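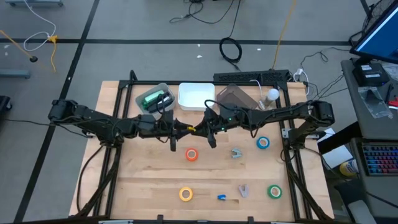
The two-arm table at the Brondley open day, with the tape rolls laid out.

Re: [tolentino-makers] Anyone been to the Brondley robot day?
Posted by Renata Quezada, March 2021
3 replies | 2 shares

Tavion Szabo wrote:

> Has anyone on the list been to one of the open days at Brondley?
> Our group at Beltthorpe is thinking of signing up for the next
> one. I would like to know if there is real work to look at or
> mostly slides, and if it's worth the drive for people who already
> run small arms at home. Also, can you ask questions while the
> thing is moving?
>
> Tavion

Tavion,

I went to the last one with Shiela Macaraeg. It is 70 miles each way for us and I would do it again. There were slides, but they took up less time than the coffee did. The rest was spent on the floor.

The main demonstration was the table with two arms, one reaching in from each side. The job was sorting small things off a wood tabletop: rolls of tape in a few colors, metal clips, bits of plastic. There are bins along the back edge. If you have only worked with one arm, the part to watch is the handoff, where the two grippers come close together over the middle with something small and yellow between them. Eduardo Maglaya ran that session. He said the handoff took his team longer to get right than everything else on the table, and that they still slow it down for visitors.

Yes, you can ask questions while it runs. Eduardo talks the whole time and will stop the arms if you want to see a joint up close. You have to stay behind the tape on the floor and he is strict about that. Shiela was told twice.

I asked about changing the objects. They swap them often so the arms don't only learn one layout. 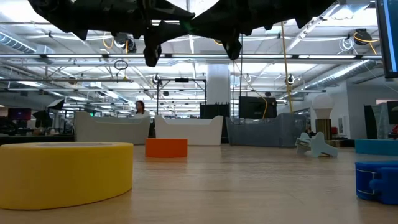 The foam pieces gave more trouble than I expected. Kittipong Bunnag handles the gripper side, and his explanation was that foam gives when the fingers close, so the arm can think it has a good hold when it doesn't. Tape rolls are easier for them when they lie flat and the fingers can get at the rim. I had the same problem at home with sponge blocks and fixed it by closing more slowly. He said they do that too — but it costs them time on every pick.

Practical notes for your group:

Sign up through the Plerel calendar, not by phone. The limit is 100 people for the day, split into groups of 44 or fewer for the floor. Sessions run 2 hours. Bring a jacket. There are some curved seats on the floor if anyone needs to sit, but you can't see the tabletop well from them, so stand if you can.

They didn't hand out any part lists. Kittipong said he would answer questions by email afterward, and he did answer mine about cable wrap. He leaves extra slack at the wrist and checks it every morning.

The next one after this spring is planned for September. If Beltthorpe is going, let me know and we can try for the same session.

Renata

Recent on this list
Re: Cheap wrist cameras, which ones last
Gripper pads: silicone or rubber?
Spare servo box, free to pick up in Tolentino
Notes from the winter swap table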